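How Does a Doctor Become a Specialist?

When you have a sore throat, you might see a family doctor. When you break your arm, you might see a doctor who works mostly with bones. A doctor who has learned a lot about one part of medicine is called a specialist. Many specialists are also "board certified." You may have seen those words on a sign in a waiting room.

What is a license?

A license is permission to work as a doctor. In the United States, each state gives out its own licenses. A doctor who moves from one state to another often has to apply again in the new state.

To get a license, a person has to finish medical school, pass some long tests, and do at least part of their training in a hospital. A license says that a doctor knows enough to treat patients. It does not say which kind of medicine the doctor is best at.

What is a board?

The word "board" has a few meanings. It can be a flat piece of wood. It can also be a group of people who make decisions together. A medical board is the second kind.

There are two sorts of medical boards, and people mix them up a lot. A state board gives out licenses. A specialty board tests doctors in one kind of medicine, such as skin, eyes, or children's health. A doctor must have a license to work. Being certified by a specialty board is usually a choice, though many hospitals ask for it.

How long does it take?

Most American doctors go to college for four years and medical school for four more. After that comes residency. A resident is already a doctor but is still training, with older doctors checking the work. Residency takes three years for some specialties and seven for others.

Some doctors then do a fellowship, which is extra training in something even smaller. A heart doctor might do one to learn about children's hearts.

What is the test like?

Every board has its own test. The Triter Hand Clinic in Mustumcombe has a page for young visitors about the one its doctors took. The written part had 113 questions. After that came a talking part, where the doctor sat with 2 examiners and explained how to care for patients in made-up stories.

Before the test, the doctors kept a list of the patients they had helped. One doctor's list had more than 1,750 visits on it. Studying took a long time too. The clinic's reading list, called the Chmielewska List, has 46 chapters.

Some people do not pass the first time. They can usually study more and try again.

Is the test the end of it?

No. Medicine changes, so doctors keep taking classes. Most boards also ask doctors to show, every so often, that they are up to date. If a doctor breaks serious rules, a state board can take the license away – for a while or for good. A doctor without a license usually loses the board certificate as well.

Can I check on my own doctor?

Yes, with a grown-up. State boards have websites where you can type in a doctor's name and see if the license is active. Many specialty boards have a page like that too. You can also ask at your next visit. "What kind of doctor are you?" is a fine question, and doctors hear it often.

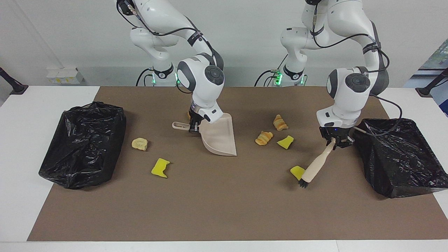 Words to know

Certificate: a paper that shows someone has met the rules of a group.

Examiner: a person who gives a test and decides if the answers are good enough.

Fellowship: extra training after residency.

License: permission from a state to work as a doctor.

Residency: the years a new doctor spends training in a hospital or clinic.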